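Fiona -- a quick update on the Fasness community orchard, covering everything since March.

## Where we're at

We've now planted 80 heritage apple trees, and what a joy it has been! Ivars Vasiliauskas grafted most of them himself, and the Moncrieff rows are already in full leaf. Roughly 2,000 litres of rainwater storage is hooked up behind the shed. Eilidh Baxter has the irrigation timer running for the lower terrace -- the upper one still needs a pump.

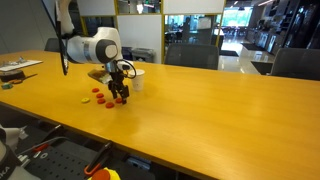
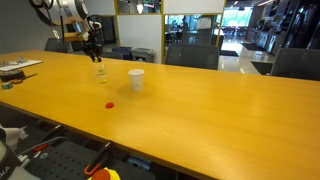
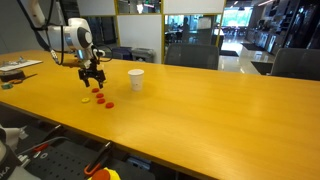 The long table, glossy as ever.

## Money and next steps

- Spent so far: trees, stakes, mulch and the tank fittings.
- Still to come: $1,000 for the pump, quoted by Allance.
- Neighbours have asked for a pruning day, and 20 have put their names down already. Roy Whitlock is keen to teach it.

I'll send the pump invoice once it's in.

Gillespie Forsyth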